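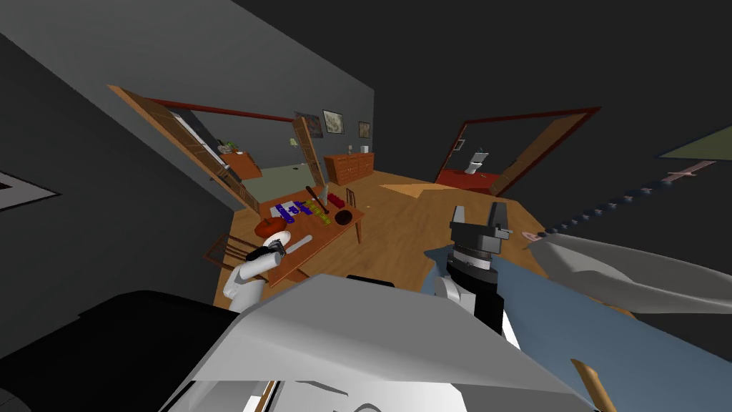
I said in the last post that I'd have the second arm moving by June, and I'd like to point out that I didn't say which June.

For anyone just joining: Plukerel is a two-armed thing that is supposed to clear a dining table. It has been under construction in my garage for long enough that my insurance company has asked what it is. I told them shop equipment. The left arm runs. The right arm is in a bin with its cables labeled, which I consider a form of running.

So for now I do most of my work in simulation, where parts are free and nothing pinches. The practice house has a dining table, two chairs and, through one of the doorways, a toilet that has no bearing on the task. I've grown fond of it. My actual house has a table you can't see the top of, so the sim is also the tidiest place I spend time.

The current headache is reach. Both arms can get to the near edge all day long. The brown bowl at the far end is another matter. I ran 300 attempts overnight with the base parked where I had always parked it, and the bowl came home 96 times. The other attempts mostly ended with an elbow wanting to be where a chair was. I moved the base, ran it again, and got worse numbers and a new kind of elbow problem.

Bořivoj Sýkora, who has the bench across from mine on shared workshop nights at Fullholm, looked at my joint limits and asked why the shoulder stopped so early. I said it was for safety. He asked whose. I went home and found I'd typed the limit in during week one, as a placeholder, with a comment next to it reading "fix this." Attempt 301 was the first one with the proper number, and it picked up the bowl and carried it straight through the edge of the table, because I'd turned off collisions to debug something else. Progress.

On the hardware side, the replacement wrist bearing came from Doležal and fits. The motor driver from Trestix came too, and has the connector I ordered, which is the wrong one. I've spent $1,339 on this project since I started writing receipts down. I started writing them down fairly recently.

Next up is crimping eight new pins, turning collisions back on, and rerunning the whole batch with the shoulder allowed to move like a shoulder. If the bowl numbers look decent I'll take the right arm out of its bin. The garage is cold and the crimper is somewhere in it.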